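# Laundry day at Lumodthorpe

Every January we empty the costume store, and I love it! Grethe Vídalín started the habit with 86 pieces on one rail. Now we're past 200, and each one gets washed, mended, folded and put back on its shelf by color.

The blacks are my favorite part. They're the stagehands' clothes, the plain things you never notice from row eight, and they take the most patience – every bit of lint shows, and you have to find the shoulders before you can fold anything at all. 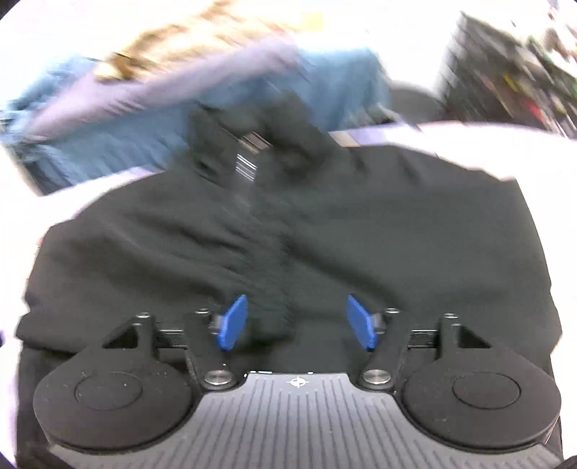
Kaj Ásgeirsdóttir taught me to smooth from the collar down and leave the sleeves for last. I used to do it the other way around and ended up with lumps, so thank you, Kaj! The good light over the white table helps a lot too.

Whites and creams go on the top shelves, then the Devness wool (heavy, scratchy, wonderful), then the blacks at knee height where the crew can grab them in a hurry. Ah-rin Hyun is still sewing name tapes – 100 done so far, and she wants more thread.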